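Foltix extension leads and cable reels: your questions answered

I'm Charmaine, and I look after customer questions at Foltix. Most of what lands in my inbox is about the same handful of things, so I've put my usual replies on one page.

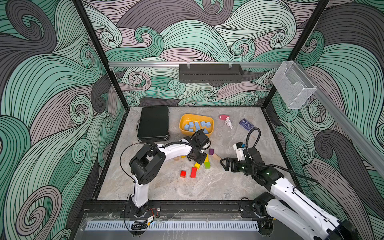 Can I plug one extension lead into another?

Please don't! I know it's tempting when the socket is just out of reach, but every extra joint is another place for heat to build up. Get one longer lead instead. Our Skenberg range has several lengths and I'm happy to help you choose.

Do I really have to unwind the whole reel?

Yes, if you're running anything hungry off it (heaters, pressure washers, kettles in the shed). A cable left wound on the drum can't get rid of its heat. The label on the side of your reel gives two ratings, one wound and one fully unwound, and the wound one is much lower. I unwind mine every time, even for the hedge trimmer, and yes, I've tripped over it.

My reel has cut out. Is it broken?

Probably not. Switch off, unplug everything, unwind the cable and leave it to cool for a good while, then press the reset button next to the sockets. If it cuts out again with nothing plugged in, stop using it and write to me.

What's the difference between the Amon and the Skenberg?

The Amon is our indoor lead, with a lighter cable and a flat plug that goes behind furniture. The Skenberg has a rubber cable and sprung covers over the sockets, so it's the one for garages and workshops. Neither should be left out in the rain.

Can I change the plug myself?

On the Skenberg you can, if you know what you're doing. The Amon has a moulded plug, so if that's damaged the lead needs replacing. Thulani on our repairs bench will fit a new plug to any Skenberg for the cost of the part plus postage.

How long is the guarantee?

2 years from the day you bought it. Keep your receipt, or a photo of it.

Where do I find the part number?

On the underside of the socket block, after the letters FX. If yours is FX 118 or FX 418, spare socket covers are still in stock. We've run out for the FX 17, but more are due in March, so drop me a line and I'll put one by for you.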